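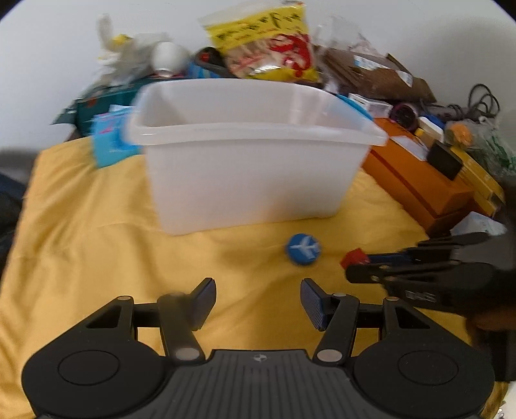

Looking after a pair of hand-held grippers

These tips cover the pair we keep on the sorting table at Jilstead. Most of it will carry over to any two-finger gripper with padded tips and pinned linkage arms. You need a lint-free cloth, a soft toothbrush, isopropyl alcohol, a small screwdriver set and a good light.

Fingertip pads

Wipe the pads before the first session of the day and again at lunch. Dampen the cloth, never the pad. Textured grip material holds dust in the grooves, so follow with the dry toothbrush, working across the fingertip and then along it. A pad that has gone shiny is finished and should be changed. Always change both pads on a gripper together, or small blocks and bottle caps will twist as the jaws close.

To fit new pads, peel the old one from the outer end, clean off the glue with alcohol and leave the finger bare for 5 minutes. Press the new pad down from the middle outward. Close the jaws on a folded cloth and leave them overnight.

Pivot pins

Check the pins at the base of the arms once a week. Hold the body still and push each arm sideways with a thumb. A little give is normal, a click is not. Tighten a quarter turn at a time and open and close the jaws between turns. If the arm starts to drag, back off. We don't oil the pins. Solange Friesen tried it in June and spent the next morning cleaning yellow fluff out of both arms.

Body and housings

Brush the ribs on the center plate with the jaws pointing down so the dirt falls away from the linkage. Leave the round caps on the side housings alone unless you hear grinding. If you do hear it, tag the gripper and put it on the Turcotte shelf.

The table

The cloth matters more than people expect. Ours is mustard yellow and soft enough to bunch up, and a loose fold will get picked up along with whatever is lying on it. Smooth the part where the jaws come down – the rest can stay rumpled. Shake it out at the end of the day and wash it without softener, which leaves a film on the pads.

Light plastic bins slide when bumped. A square of shelf liner under the base stops this. Keep boxes and bags pushed back to the wall, and keep spare cable coiled and away from both grippers.

The log

Write down the cycle count whenever you change pads. The last set came off at 1,677, which was early, and Isabelle Boychuk traced it to a bin rim the jaws had been scraping on the way in. Spare pads are in the Kivley drawer. Reorder when there are 4 left.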